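December 2023
By the Itetti Planning Software Group

Speaker notes: Contact-aware motion planning in the Musex toolchain

Good morning, and thank you for the invitation to speak. I will cover the planner first, then the controller beneath it, and then the tooling we use to decide whether a change is ready to merge. Please hold longer questions until the end. Short ones are welcome at any point.

Musex is the planning and control stack maintained at Itetti. It takes a target pose for the gripper, a model of the furniture near the arm, and a set of limits on speed and force. It returns a joint trajectory, along with a record of every constraint that was active on the way. The record matters to this audience, as most of our defects in the past year were found by reading it.

(Pause. Advance the slide.)

The case for today is a reach from a pedestal mount across a gap to a neighboring counter. The two surfaces are at nearly the same height, so the arm must keep its elbow high and bring the hand down from above. A planner that treats the counter as an obstacle with a fixed margin will refuse the last part of that motion. A planner with no margin will accept paths that scrape the edge. Our approach shrinks the margin along the approach axis only, and only for the links named in the task file.
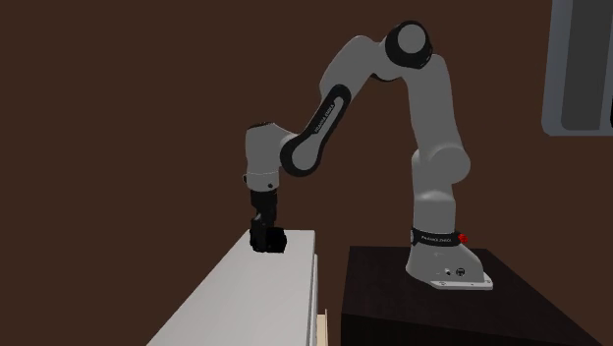
Why does the planner hand over to a different controller near the surface? Position control alone turns a small error in the modeled height of a counter into a large force, so for the final part of the descent Musex switches to an impedance controller that yields when it meets resistance.

The switch was the hardest part to get right. In the March release the two controllers computed their own starting references, and the joint torques jumped at the moment of transfer. The current release passes the full reference state across and blends over 20 control cycles. (If asked: the blend length is a parameter, and we advise against setting it below the default.)

Next, testing. The regression suite, named Skolosska, holds 2,202 simulated reaches. Of these, 1,304 end at or near a surface and exercise the controller switch. The full suite runs before each merge, with 3 random seeds per reach. A change that alters the constraint record is sent for review even when every reach succeeds.

Known limits. Furniture models are rigid, and friction is a single value for each surface. Both simplifications will be revisited in the next version of the Li scene format.

(Advance to the final slide. Leave the task file on screen during questions.)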